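In Praise of the Wobbly Shelf

My aunt Hazel kept her good glass on an open shelf beside the kitchen door, exactly where a person coming in with groceries would catch it with an elbow. Everyone in the family told her to move it. She had a perfectly nice cabinet in the dining room, with a key and a little lamp inside, and what did she keep in there? Tablecloths, and a tin of buttons.

I have been thinking about that shelf since December, when I helped an old friend, Wanda Kaczorowski, empty her mother's house. We found 7 boxes of glassware in the hall closet, every piece rolled in newspaper, and Wanda could remember seeing almost none of it on a table. Her mother had been saving it. I don't say this to be unkind, because I knew her mother and she was a generous woman who would feed anyone who came to the door. But she fed them off the chipped plates, and the pretty things stayed in the closet for 60 years waiting for company that was good enough.

So this is my plea, and I know I'm not the first to make it: take the nice glass out. Put it on the ordinary table, next to the ordinary things. Pressed and ribbed glass in particular was never meant for the dark. All those flutes and beads are there to do something with daylight, and they can't do it inside a sheet of newspaper.

My friend Konrad Berchtold disagrees with me about this, and we have disagreed about it over a good many cups of coffee. His view is that a thing you use is a thing you will break, and that a broken vase gives pleasure to no one. He is right about the first part. I have broken five pieces that I was truly sorry about, and I can still tell you where I was standing each time. But I had the use of them first — flowers, breadsticks, once a whole winter of paintbrushes — and I would rather be sorry over something I knew well.

What I'd say to Konrad is that nice glass doesn't ask for much of a setting. It doesn't need a lace runner or a silver tray. A bare wood tabletop will do, and I've come to like it better, the way the tan of the boards gets into the ribs and goes wavy.

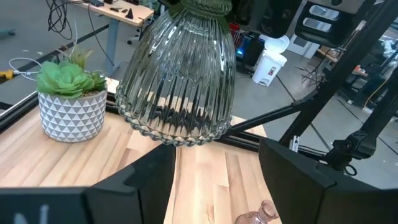
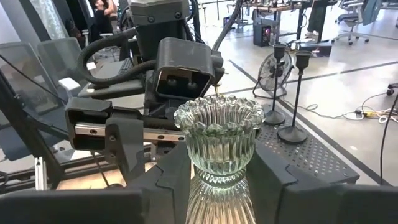 People worry, too, about whether things match. Wanda held up piece after piece that afternoon and asked me what on earth it would go with, and I kept telling her that it would go with her toaster, and her mail, and whatever plant she hadn't killed yet. She laughed, but she took two boxes home. The rest went to her cousins, and I hope they've been unwrapped.

As for Aunt Hazel's shelf, it did come down once, a screw at a time, and she had it put back up in the same spot with longer screws. I still walk through a kitchen door with my elbows in. I have my own shelf now, a bit too close to the stove, and there's a bowl on it that I really should wash before supper.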